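Offener Rechneraufbau

Als offener Rechneraufbau bezeichnet man die Arbeit an einem Desktop-Computer, dessen Gehäuse auf der Seite liegt und dessen Seitenwand entfernt ist. Diese Lage ist üblich beim Einbau und beim Austausch von Prozessor, Arbeitsspeicher und Festplatte. Die Hauptplatine liegt dabei waagerecht, und die Teile können von oben eingesetzt werden.

Reihenfolge

Vor dem Öffnen wird der Netzstecker gezogen. In der Anleitung der Werkstatt Hercombe ist danach eine Wartezeit von 10 Minuten vorgesehen. Zuerst wird der Prozessor eingesetzt. Der Halterahmen des Sockels muss dafür ganz aufgeklappt sein, und die Markierung an der Ecke des Prozessors muss mit der Markierung am Sockel übereinstimmen. Danach folgen die Speichermodule. Sie werden senkrecht in den Steckplatz gedrückt, bis die Verriegelung einrastet. Die Festplatte im Format 3,5 Zoll kommt zuletzt in den Laufwerkskäfig, oft mit einem Einbaurahmen aus Kunststoff, der ohne Schrauben hält.

Ablage der Teile

Lose Bauteile werden neben dem Gehäuse abgelegt. In Sovberg und Plestska verwendet man hierfür Halterungen mit einem eigenen Platz für jedes Teil. Die Kontakte von Prozessor und Speicher sollen nicht mit den Fingern berührt werden. Bei der Ablage nach Saragih stehen die Festplatten aufrecht, was auf einem schmalen Tisch Platz spart. 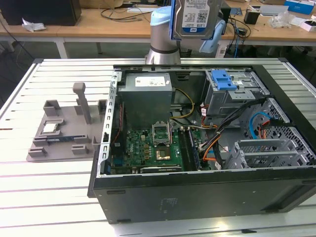
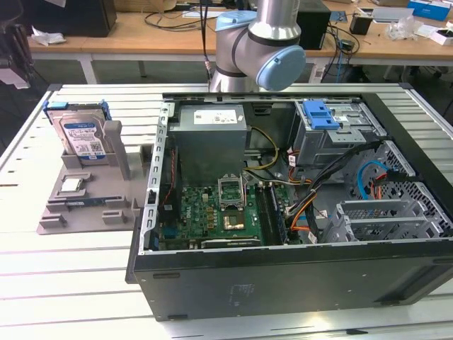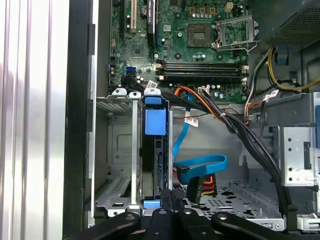

Geöffnetes Desktop-Gehäuse mit grüner Hauptplatine und aufgeklapptem Rahmen am Prozessorsockel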